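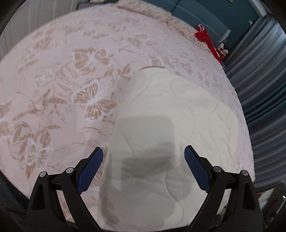 Chapter 4
Gathering Demonstrations

Before training, data. Before data, a plan for who does what and where. Most of the trouble in Part Two of this book starts here, so read slowly even if we wrote it fast.

A demonstration = one person doing one task, start to finish, recorded. Folding a cloth. Picking up a sock. The learner sees what the hand tool saw plus how the fingers opened and closed. Nothing else. If you glanced at the clock and changed your mind, it dosen't know that.

Running case for the chapter: the Sernuven bedroom set, 3675 demonstrations, 68 homes, soft items only. Collected by Iona Semple and Domingo Pereyra, starting in April. Task list lived on a Trello board. Not elegant. Worked.

Terms you need now:
Episode. One recording, one attempt.
Reset. Putting things back, but differently each time.
Coverage. How much of the real variety your episodes touch. Patterned bedspreads, plain ones, bad light, curtains half shut.

Common mistake: 100 episodes on the same bed. Looks like alot, teaches little. Semple capped it at 40 per room, then moved on.

4.1 Choosing the task

Start small. One object, one verb.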